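The Long Take Is Not a Virtue

Every festival season brings another film praised for how long it refuses to cut. This year it's Trondora, and I sat through all of it waiting to see what the fuss was for.

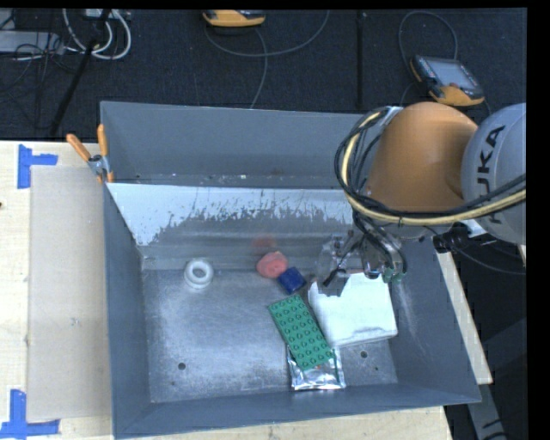
The opening shot runs 21 minutes. A woman walks through the town of Forkach, buys bread, argues with her brother and walks home again. Reviewers have called it brave. I'd call it a walk with an argument in the middle, and the argument is the only part anyone will remember.

I don't hate long takes. The kitchen shot in Stakov lasts four minutes and I'd happily watch it again, since by the end you no longer trust either person in the room. Trondora has 60 extras and a camera that never blinks, and I learned nothing about the woman that three decent cuts wouldn't have told me.

Maybe I'm missing something. But when the first thing people mention about a film is its running clock, I start to doubt they were watching her at all.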